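Rack visibility from a wrist camera during plate placing

Final report, robotics project course
Department of Mechatronics, Prosetville

Summary

The project tested whether a small image classifier can decide, from one wrist camera image, if the dish rack is visible well enough for the arm to plan its next move. The classifier was trained on images taken from recorded demonstrations of a plate-placing task. On 136 held-out images it gave the wrong label in 11 cases. Most of the errors were images where only a corner or one side of the rack was in view.

1. Background

The Ziltell controller used in the lab runs a learned policy that moves plates in and out of a dish rack. The policy takes wrist images and joint angles as input. In last year's project the policy was found to hesitate, or to close the gripper early, at points where the rack had left the wrist view. That report suggested adding a second fixed camera. We looked at a cheaper option, which is to detect when the wrist view is poor and have the arm back up before continuing.

The question was kept narrow. We did not try to estimate where the rack is in three dimensions, and we did not retrain the policy.

2. Method

2.1 Data

We used 200 recorded demonstrations of the rack task. All were made by teleoperation, with the operator free to approach the rack from any side. Images were drawn from each recording at uneven intervals so that the slow parts, mainly the final lowering of the plate, would not fill the data set. After near-duplicates were removed there were 1559 images.

Each image was given one of three labels:

Usable: at least one full side of the rack is visible, with enough of the slots to judge their direction.
Partial: some of the rack is visible, but less than the above.
None: no part of the rack is visible.

Both members of the group labelled every image separately. Disagreements were settled by looking at the image together. Nearly all of them were between usable and partial, and the written definition of usable was changed once during labelling. Images labelled before the change were checked again.

2.2 Split

The held-out set was 136 images, taken from recordings that were not used in training. Splitting by image was tried first and gave a much better score, but neighbouring images from the same recording look almost the same, so that score was thrown out.

2.3 Model

The classifier is a small convolutional network with weights trained on general photographs. Only the last layers were retrained. Input images were reduced in size and the colours were varied slightly during training. We did not flip images left to right. The gripper always appears on the same side of the wrist view, and a flipped image is one the arm would never see.

Training ran on the shared Hedegaard workstation. The Corel board on the robot cart was used only for timing. It kept up with the control loop when the classifier was run on every second image.

3. Results

Of the 11 errors, seven were partial images labelled usable, and three were usable images labelled partial. The last was an image labelled none that the classifier called partial. No usable image was labelled none.

The first group matters most. If the controller is told that the view is usable when it is not, the arm does not back up and the check has no effect. Raising the threshold for the usable label removed some of these errors, but it also made the arm back up far more often in trial runs, and the task then took too long to be practical. We left the threshold at its default value.

Pale surroundings were an expected problem. A large part of many wrist images is plain table or wall, and the network has little to work with outside the rack and the plates. We compared errors on images with plates in the rack against errors on images with none in view. The classifier did better when plates were present — their rims seem to serve as a cue for the slot direction, although we did not test this directly by masking them.

Position in the image also had an effect. A rack lying along one border was harder than a rack of similar visible area near the centre. Figure 3 gives two views in which the rack sits toward the side or bottom of the image and the rest is mostly plain surface. 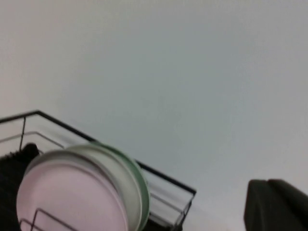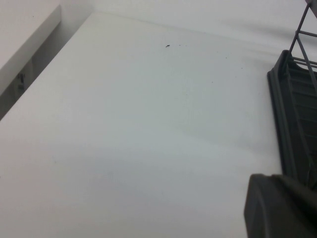 Figure 3. Wrist camera views from the rack task. First: three plates upright in the rack, lower left. Second: rack at the right border, with the gripper finger in the lower right corner.

4. Limits and further work

Only one table and one room were used, so the scores say little about other kitchens or other lighting. The three labels are also coarse. A single number for how much of the rack can be seen would let the controller choose how far to back up, but it would need a different labelling method, probably outlines drawn by hand.

The classifier looks at each image alone. Using the last few images together is the obvious next step, as the rack does not move during a run and a view lost for a moment should not count as lost. The label files and the split list are in the course folder.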